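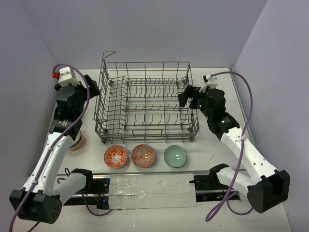 Three small bowls in front of a wire dish rack.

Filling a vacancy on the Fliltville Town Council: appointment or special election?
Community Help > Local Government > Elections and Offices

Posted by Geeta Jaiswal

I would appreciate guidance on the procedure that applies when a member of the town council leaves office before the end of the term. Our Ward 7 member, Mohit Chaudhary, announced at the May meeting that he is moving out of town and will resign. He has a little more than a year left to serve. The council president stated that the remaining members would "handle the seat," and the agenda for the next meeting lists only "Ward 7, discussion."

My neighbors and I had assumed that there would be an election. One of them has already begun asking people for signatures. I would like to know whether the council may simply choose a replacement, whether residents are able to require a vote, and whether a person who is appointed may then run for the full term. I have read the town charter on the website, but the section on vacancies refers to another section that does not appear to be posted.

I should also mention that Mr. Chaudhary has not yet given a last day. He continues to attend meetings and to vote.

Posted by Narendra Ahuja

The council appoints. It has always been done this way. When the Luvwood seat came open they picked someone in one evening and that was the end of the matter. Your neighbor should save the paper.

Posted by Shakuntala Kushwaha

The previous reply is correct as to the first step but leaves out a good deal. I served as deputy clerk in Fliltville for two terms of the council, and I offer the following as general information. The clerk's office should be asked to confirm that nothing has been amended.

First, there is no vacancy at present. A seat becomes vacant when a written resignation is filed with the town clerk and its effective date arrives. A statement made aloud at a meeting does not meet that requirement. Until then, Mr. Chaudhary remains the member for Ward 7 and his votes are valid. The council may discuss the matter, as the agenda indicates, but it may not vote to fill the seat.

Second, once the vacancy exists, the council must give public notice and accept letters of interest from registered voters who live in the ward. The notice is posted at the town hall and at the Rostach branch library. Interviews are held in open session. The appointment requires a majority of the members then in office, and the vote is taken by roll call.

Third, residents may request a special election in place of an appointment. The petition must be signed by registered voters of the ward equal in number to 17 percent of those registered there.

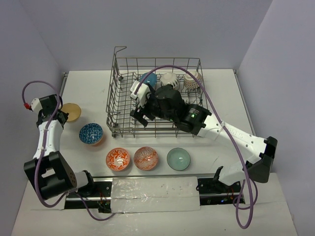
Bowls standing upright along the back row of the rack.

I withdraw nothing in the paragraph above except the percentage, which I had copied from the recall section. Please disregard it. For a vacancy, the charter calls for a fixed share that the clerk works out from the current roll. The last figure I saw for Ward 7 was 2,841 registered voters, and the number of signatures required was 483. Both will have changed, and the clerk will supply the current numbers in writing upon request.

Signatures gathered before the vacancy exists are not counted. Your neighbor should therefore stop collecting them and wait for the official form. Each signer must print a name and street address as they appear on the voter roll. Sheets with a post office box in the address column were the most common cause of rejected lines during my time in the office.

On your last point, an appointed member may run for the full term. The Luvwood appointee did so. The filing fee and deadlines are the same as for any other candidate.

The missing section of the charter is kept in the paper binder at the clerk's counter. You may ask for a copy of the pages on vacancies and petitions together.

Posted by Jamshid Shokri

I live on Malhotra Street and had the same difficulty with the website. The counter closes at noon on Monday, so go early. They charged me for the copies and the pages were readable. The one I needed was stapled in behind the sign ordinance.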